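Flurness Shared Workcell: Software Progress Report, Period 2
Prepared by Halima Nyamweya for Mwanaisha Kioko, Serkitz program office

Summary for people with a meeting in five minutes

The bimanual planner works on the bench. The perception stack works on the bench when the bench is lit the way it likes. The recording tool, which had no line in the original budget, is the best thing we have made so far. We are on schedule for milestone 2 if you accept our reading of milestone 2, and I make the case for that further down.

Planning

When I last wrote, each arm had its own planner and each planner regarded the other arm as a rumor. The new release, Makori, plans both arms against one shared collision model. Either arm can now be given the right of way, and the other one waits or goes around. Most of the period went into the waiting. An early build had a lovely deadlock in which both arms yielded to each other, politely and forever, until someone went to lunch and came back and noticed. A tie-break on arm ID fixed it in one line. Finding the line took 18 days.

The replay suite now runs 1000 stored start states against every merge. On the current build, two of them fail. Both involve a finger coming in low past a wrist link, and both fail by refusing to plan, so I'm content to ship with them open. The ticket is assigned to me and I look at it most mornings.

Median planning time for a two-arm move is 375 milliseconds. The target in the proposal was "interactive," a word I chose myself and would like to thank myself for.

Perception

The benchmark task is still the marker and the cup. I know the program office hoped for something more photogenic by now. We have stayed with it since a thin dark cylinder and a pale cup on a pale table are hard enough to be embarrassing, and every perception change gets scored on them before anything else.

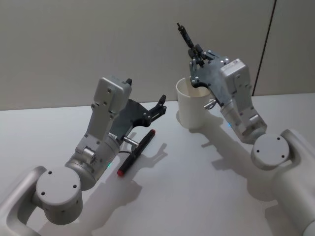
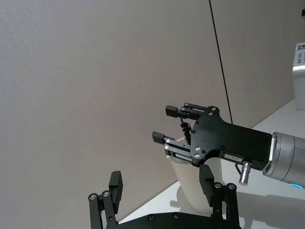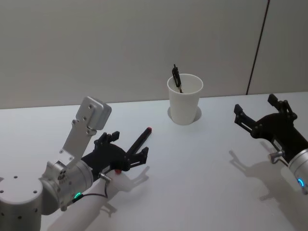

The pose estimator's main trouble this period was shadows. A gripper casts a shadow with two fingers on it, and for several weeks the segmentation model took that shadow for a third gripper, which the planner then dutifully avoided. The collision model grew limbs. We retrained with synthetic shadows at varied angles and the phantom gripper has gone from the replay suite. I have seen it once since, late in the afternoon, on a run that wasn't being recorded, and I mention it for completeness.

Fusion between the overhead view and the wrist views is in and switched on by default. The estimator used to average the two when they disagreed, so a cup seen in two places would be reported halfway between them, where there was no cup. It now keeps both hypotheses and asks for another look. This costs time. It also means the arm stops closing on air with total confidence, a behavior that visitors found funnier than we did.

Hand-eye calibration drifts. We recalibrate every morning and the script is unattended, but the cause is unknown. I've stopped writing theories about it in these reports after the last one turned out to be a loose bolt.

Tooling

Erkier, the recorder, began as a shell script for syncing camera streams with joint states. It now has a timeline, a search box and a feature request list longer than the planner's. You can scrub back from a failed grasp and see what the estimator believed at the moment the plan was accepted. Most of the bugs above were found this way. The export format has changed twice and I would ask the other Serkitz groups not to build on it until the next release, knowing that one of them already has.

Milestone 2

The text says "demonstrate coordinated manipulation of an unfixed object by both arms." We read "coordinated" as sharing a plan and a collision model, which we can show now. If it means a handover in midair, we can't. The handover planner exists, but the grasp force controller on the receiving side is untuned and the releasing side lets go on a timer. Please tell me which reading you prefer before November, preferably the first.

Next period

Force control for the handover. The two open replay cases. Documentation for Makori, carried over from the last report, where it was carried over from the proposal.

Spending is on plan except for compute, where the shadow retraining used most of the reserve. Revised sheet attached.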